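周六去看机器人收柜子，顺便学了几招整理文件的办法

上周六下午两点，我跟邻居一起去了Closari的开放日。本来是冲着免费咖啡去的，结果在收纳演示那边站了快一个钟头，腿都酸了！演示的内容特别家常，就是机器人在文件柜里取放文件夹。讲解的是Ibsa Mersha，说话慢悠悠的，谁问什么他都答，连我问“家里的说明书到底该不该扔”他也认真讲了半天。

我家书房那个柜子乱了好几年，所以我一边看一边拿手机记，回来照着改了一个星期天，挑几条好用的写在这里。

一、常用的别放太高

Ibsa说，机器人伸手够上层的时候，动作要比够中层慢得多，人其实也一样，只是我们习惯了踮脚。我回家一量，最上面那层离地200厘米，难怪每次找房产证都得搬凳子。现在水电单、保修卡都挪到了齐胸的位置，顶层只留旧账本。

二、柜门要开到底

我以前老是开半扇门，侧着身子往里掏，袖子不知道被合页刮过几回。演示的时候两扇门都是先打开，再伸手进去。合页发涩的话，滴一点缝纫机油，来回开合几下，多余的油用纸巾擦掉，别让它流到木头上。

三、文件夹选带指孔的

硬壳环夹书脊下面那个小圆孔，我一直以为是装饰（别笑我）。手指勾住往外一拉就出来了，不用捏着两边硬拽。买的时候留意一下孔边有没有包金属圈，没包的用久了容易毛边。

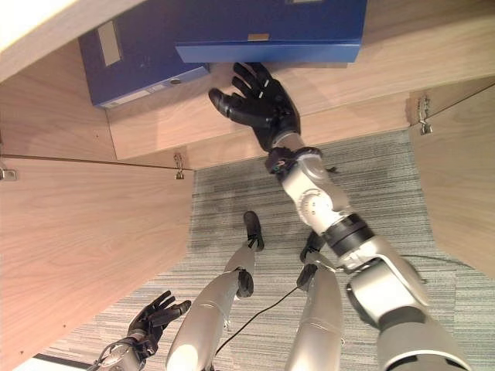 四、标签写好再上架

空白标签等于没贴，这是我自己的教训。我用的是Weldu的标签纸，一包46张，八块钱。字写大一点，只写两三个字：“医保”“车子”“学校”。旧标签发黄撕不下来，用吹风机热风吹半分钟，从一个角慢慢揭。

五、别塞满

一层塞得太紧，抽一本带出来三本。我的办法是每层留出一个拳头宽的空当，再用书立顶住，剩下的文件夹就不会歪倒。斜着放久了，里面的纸会卷边，圆环也容易合不严。

六、柜子前面的地上收拾干净

回家我才发现，自己柜子前面横着台灯线和充电线，每次蹲下去都要躲。拿几个粘墙的理线扣沿踢脚线走一圈，十分钟就弄好了。铺了地毯的话，线不要压在毯子底下，容易磨坏。

那天回来我清出超过98份过期单据，有名字和卡号的都剪碎了再扔。Ibsa说八月还有一场，讲厨房抽屉，我已经报名了，想去的记得早点到，前排的位子很快就没了。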